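How Do Grown-Ups Shop for a Robot?

Have you ever saved up your allowance for something big? Maybe you wanted a bike, and then you found out you also needed a helmet, a lock and a pump. Buying equipment for robots is a lot like that, only the shopping list is longer and the piggy bank has to be much, much bigger!

Let's pretend you are in charge of the robot money at a workshop called Stemimmont, in the town of Mirkham. You want a robot that can pick things up off a table and put them away. Where would you start?

Start with the hand

Most people think first of the robot's arm, or its face if it has one. But a good planner asks about the hand before anything else, and the people who build robots call that hand a gripper. Many grippers have just two fingers. Two is plenty for a great many jobs, and two fingers cost a good deal less than five, with fewer parts to wear out along the way.

The part that wears out fastest is often the soft pad inside each finger, the part that does the touching. It is a bit like the soles of your sneakers. So when you write your list, put down the gripper and then, right underneath, put down spare pads.

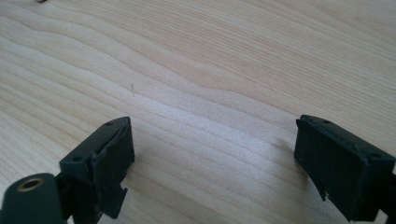 Henow wrote in to ask whether it wouldn't be cheaper to wait until a pad wears out and buy one then. It might be, but think of what happens while you wait for the package. Everybody has to stop working, and that costs money too – sometimes more than the pad did.

Next, plan for the teaching

A new robot doesn't know how to do very much. One way to teach it is for a person to hold a pair of grippers, one in each hand, and do the job while a computer keeps track of every move. Later on the robot can learn from all of those moves, a little like the way you learned to tie your shoes by watching somebody else's fingers.

That means your list needs to grow again. You'll want a sturdy table, stands, lots of cable (always more than you think!), and things to practice on. A clear plastic bag is a fine thing to practice with, and it hardly costs anything.

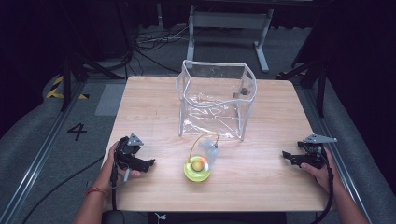 Dlamini says the small things should get their own line in the budget, even the ones that cost less than a sandwich, and that is very good advice. A budget is simply a plan for your money, and a plan with holes in it lets the money leak out.

Try it with pretend coins. Say you have 32 coins to spend. If you put every one of them into grippers, there will be none left for the table. Keep 5 coins back for surprises, and share out the rest. Move them from pile to pile on your own kitchen table until you're happy with it.

Last of all, leave some room

Grippers open and close, and elbows need space as well, so measure before you buy. A table that is too small is a sad thing to carry home, and a table that is too big may not fit through the door. Think about the top, too. Plain wood is easy to wipe down, and a scratch or two won't stop anybody from working on it.
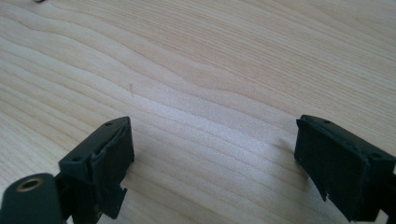

Your turn!

Take a sheet of paper and draw the job you would like a robot to do. Under your drawing, list everything it would need, starting with the hand. Then show your list to a grown-up and ask what you forgot – there is nearly always something, and it is very often the cables.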